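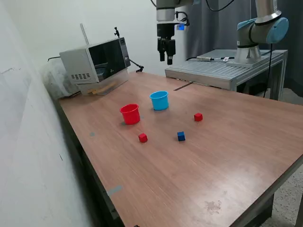
What is a toll house?

A toll house is a small building put up beside a road, usually at a gate or a bridge, where somebody lived and took money from the people going past.

I've been adding to this page for a good while now, and it has grown rather lopsided, so forgive me if the windows get more space than the Acts of Parliament. I like windows.

Background

For a very long time the upkeep of roads in England fell on the parish. Each parish was meant to mend its own stretch, with local people giving up days of work to fill holes and clear ditches, and you can imagine how keen they were to do it for the benefit of strangers passing through in heavy wagons. The turnpike trusts were the answer to that. A group of local people, mostly landowners and tradesmen, would get an Act of Parliament allowing them to look after a length of road, borrow money to improve it, and charge people for using it. The gate across the road was the turnpike, and the house next to it was for the keeper, who was often called a pikeman or pikeswoman (there were plenty of women doing the job, frequently widows who carried on after their husbands).

The trusts spread quickly through the middle of the eighteenth century. My own local road, from Landudthorpe over the hill to Treltevham, was turnpiked in 1760, and the first keeper's hut there was a wooden thing on a brick footing. Nothing is left of it except a bump in the verge, which I am very fond of and which my family refuses to stop the car for.

What they look like

The classic toll house has a front that sticks out towards the road, often with three angled sides like a big bay window. The point was to let the keeper see traffic coming from both directions without going outside. You find a small window in each angled face, the door in the middle or just to one side, and above the door a blank recess where the board of charges used to hang. If you are walking past an old cottage that seems to stand far too close to the road, look for that recess! It is the surest sign I know, though plenty have been plastered over.

Not all of them follow the pattern. Some are square and plain, some are round, and a few on grand estates were done up with pointed windows and fancy chimneys to please whoever lived in the big house. Local stone or brick was the rule, with slate or thatch on top depending on where you were. Inside there was very little room. Two rooms downstairs was common, and a family of six or seven might be living in them, with a bit of garden behind and perhaps a pig.

The Treltevham house, which replaced the wooden hut, is a plain one with a half-hexagon front. Quyên Nghiêm measured it for her survey of the road and found that the left-hand window is noticeably wider than the right. She thinks this is on account of the hill, as carts coming down were moving faster and the keeper needed more warning. I used to think it was just a builder's mistake. I have come round to her view, mostly, although the builder who did the chapel in Landudthorpe was no great hand at matching windows either.

Charges and exemptions

Charges were painted on a board and had to be kept where travellers could read them. You paid by the animal and by the vehicle: so much for a horse, so much for a horse drawing a cart, so much for a score of cattle or sheep. Wide wheels were often charged less than narrow ones, the idea being that wide wheels rolled the surface flat while narrow ones cut it up. Whether they really did is a question that kept people arguing for decades.

A good many travellers paid nothing at all. People on foot went free on most roads. So did mail coaches, soldiers on the march, and people going to church on a Sunday or to a funeral. Farm carts carrying manure were commonly let off too. As you'd expect, all this led to rows at the gate, and the surviving papers for Landudthorpe include a long complaint about a man who claimed to be going to church every time he was stopped, with a cartload of turnips behind him.

The keepers

Many trusts got tired of collecting the money themselves and let the gates out by auction. The highest bidder paid the trust a fixed sum and kept whatever came in above that. It meant steady income for the trust and a lot of temptation for the bidder, who then hired keepers on low wages to do the standing about in the rain.

It was a lonely and rather risky job. There was cash in the house, and everybody knew it. Keepers had to get up at any hour to open the gate, and some had a little sliding hatch so that they could take the coins without unbolting the door. Kevser Uysal has gone through the account book for the Lilisville gate and found 31 entries for candles, which says a great deal about the nights. The same book has 4 entries for a new lock. She also turned up the keeper's tally for one January, when snow closed the top road and a single carrier came through all week, at half past five in the morning, and paid in full.

Dodging the toll was a sport. People cut across fields, took the old drove roads, or unhitched a horse before the gate and led it round the back. Some trusts put up side bars on the lanes to stop them, which made them even less popular than they already were. In parts of Wales the anger boiled over in the Rebecca Riots, between 1839 and 1843, when men dressed in women's clothes pulled down gates and smashed toll houses at night.

Decline

The railways finished most of the trusts off. Long-distance coaches vanished within a few years of a line opening, and the trusts were left with debts and hardly any traffic to pay them. Parliament began winding them up in large numbers from the 1860s, and by the end of the century they had all gone. Gates were sold for timber or firewood. The houses were sold too, often to the neighbouring landowner and sometimes to the keeper who was already living there.

Road widening has been the great enemy ever since. A house built right up against the carriageway is in a bad spot once lorries arrive, and many were knocked down between the wars and again in the 1960s. Of the three that once stood between Landudthorpe and Lilisville, one is left.

Toll houses today

Those that survive are mostly private homes, and quite a few have been extended at the back to make them fit to live in. A handful are in museums, taken down and put up again piece by piece. There are still a few private toll bridges in England where you hand over a coin to a real person, and I recommend going out of your way to cross one.

The Treltevham house was empty for years before Magdy Morsy bought it. He has put back the board over the door, copied in black and white from a sketch Orhun Altıntaş found folded inside a parish map, and he has left the hatch working. The garden is his own, so please look from the pavement on the other side. The best time is early evening, when the sun comes down the hill and picks out the angle of the front.

See also

Turnpike trusts
Milestones and mileposts
Drove roads
Toll bridges

Notes

The reference number for the Lilisville account book is 1188 in Gumaro Maldonado's handlist. Older copies of the list give it under Bilgin, the name of the family who held it before, so try that if the first one draws a blank.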